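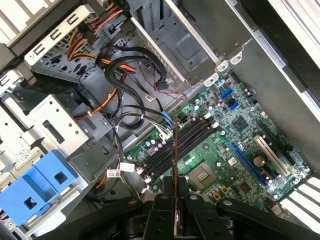

Fig. 1. Tower on its side with the case open, expansion card above the board.

Dartboard cabinets and what the reviews say about them
Project report, Consumer Products elective, Mellport
Bríd Ó Flaithearta
Supervisor: Teresa Fitzgerald
Submitted Tuesday, December 24, 2019

1. What I set out to do

Buying a dartboard cabinet online is mostly guesswork. Photos are taken from the front with the doors open, sizes are given for the outside only, and the rest is customer reviews. So the question was simple. If you read the reviews properly, do you end up knowing what will come out of the box?

I picked cabinets because my family has a game room in the basement and the old one lost a door. Also they're small enough to get up my stairs. Pool tables would have been more fun to write up but no.

Not covered: electronic boards, magnetic boards, anything sold as a set for kids. Darts themselves get a mention where they came in the box, otherwise left out.

2. How I did it

All the reviews come from one store, Zultcombe, because their listings let you sort by date and read the whole text without clicking "more" on every single one. I saved 1,285 reviews across the cabinet listings. Copied into a spreadsheet with the star rating, the date and the text. This took a lot longer than planned, mostly because the listings reload to the top when you go back a page.

Reading every one carefully wasn't possible before the deadline. I took 400, picked by the spreadsheet's random function, and read those in full. For each I wrote down whether it mentioned:

size or fit
door hinges and how the doors hang
the finish (color, scratches, smell)
the hardware bag, meaning screws, wall plugs, brackets
the board that comes with it, if any
shipping and the box

Anything that mentioned none of these went in a column called Empty. Teresa Fitzgerald suggested I do the first page twice on different days to see if I agreed with myself. Mostly yes. Where I didn't it was about finish, for example whether "looks great" is a comment on the finish or on nothing. I decided nothing.

Then the buying part. I ordered 2 cabinets, one that reviewers loved and one they were rude about, and hung both in the basement. The loved one was the Gusel, plain dark doors, chalk scoreboards inside. The other was the Ó Dubhghaill, lighter color, dry erase scoreboards, a little rack on each door for the darts. I wrote down what I expected from the reviews before opening either box, so I couldn't cheat afterward.

3. What was in the reviews

More than 200 of the ones I read went in the Empty column. I expected a lot but it was still a surprise. Typical text is "Great product, fast delivery, husband loves it". Fast delivery by itself I didn't count as a shipping comment unless they said something about the condition of the box, which I realize is a judgment call.

A good few were written before the thing was hung up, or even before it was opened. "Bought for Christmas, will update." I looked for the updates. Found one. (It was positive, the brackets were fine.)

Of the useful ones, hinges came up the most. Doors that droop, doors that won't stay closed, doors that swing back and hit you on the elbow when you pull your darts. Then hardware bags. Missing screws, wrong screws, screws so soft the head strips on the first try. Size was rare, and that was the one I wanted most. Only a handful gave the inside depth, and two of those disagreed with each other about the same cabinet.

Stars weren't much use. People gave five stars and then listed three problems. People gave one star because the delivery driver left it in the rain. If you sort by lowest rating you learn a lot about couriers.

Something I didn't plan to look at: same wording in different reviews. "Very sturdy and looks expensive" appears under several different listings with different names on it. Could be a coincidence, it's not exactly a rare thing to say. I didn't follow it up and I'm not claiming anything by it.

4. The two cabinets

4.1 Gusel

Expected from reviews: heavy, good doors, chalkboards that don't wipe clean, hardware ok.

Got: heavy, yes. Doors hang straight and close with a click. Chalkboards are as bad as people said, you get a gray smear after the first game and by the end of the evening you can't tell a six from an eight. Damp cloth helps. Hardware bag was complete but the wall plugs were for a different kind of wall than ours, so a trip to the hardware store. No review mentioned wall type at all. I went back and searched all the ones I'd saved, not only the ones I read. Nothing.

One thing in the reviews that was plain wrong. Several people say the board sits flush with the front edge. On mine it sits back a bit, and a low dart thrown from the side clips the frame. Maybe an older version. The listing doesn't give a model year.

4.2 Ó Dubhghaill

Expected: doors droop, finish scratched out of the box, dart racks fall off, cheap board.

Got: left door droops. Slightly. Tightening the hinge fixed it for a week and then it was back. Finish was fine, no scratches, though there's a strong smell of varnish that took days to go. Racks have stayed on so far. The board that came with it is realy poor, wires stand up off the surface and you get a bounce-out every few throws. Swapped it for our old one.

The dry erase scoreboards are so much better than chalk that we moved the games over to this cabinet. My brother would like it noted that he wanted this one from the start.

So the loved one was better made and the disliked one got used more. Not what I'd written down beforehand. My prediction sheet says "Gusel will win on everything except price", underlined.

5. Problems with the method

One store. Should have been at least another one for comparison, but the spreadsheet would have never ended.

One reader. I decided what counted as Empty and somebody else might be kinder.

Two cabinets is not enough to say anything about cabinets in general, and one of each means I can't tell a bad product from a bad one out of the batch. The drooping door could be just mine.

Hung by an amateur — me and my uncle, with a level that may not be level. Some of the trouble with the doors might be the wall.

Also I knew which cabinet was supposed to be good when I tested them. Asked two cousins who hadn't read any reviews to play on both and say which they'd buy. They argued about the chalk for a while and then wanted to know if there was pizza. Didn't use this.

6. What I would tell someone buying one

Skip the stars and search the review text for "hinge", "screw" and "depth". Those words pull up the people who had the thing on a wall. Ignore anything that says "will update".

Ask the seller for the inside depth. I did this for both. Zultcombe answered for the Gusel in a day, with a number that matched my tape. For the Ó Dubhghaill I got a link back to the listing.

Check what your wall is made of before ordering and buy your own plugs. Plan on replacing the board if it comes with one. If the cabinet has chalkboards, a dry erase sheet cut to size sticks right over the top — I've got one on the Gusel now and it's holding.

7. Still to do

The doors need longer. I'm going to leave both cabinets up and look at the hinges again in February, when they've had a holiday season of cousins slamming them. If the left door on the Ó Dubhghaill gets worse I'll send it back and see how that goes, returns were hardly mentioned in the reviews and it would be a usefull addition.

The unread part of the spreadsheet is there if anyone in next year's group wants it. Columns are labeled, except the last one, which is my notes to myself and can be deleted.

Thanks to Teresa Fitzgerald for comments on the first draft, and to my uncle for the drill.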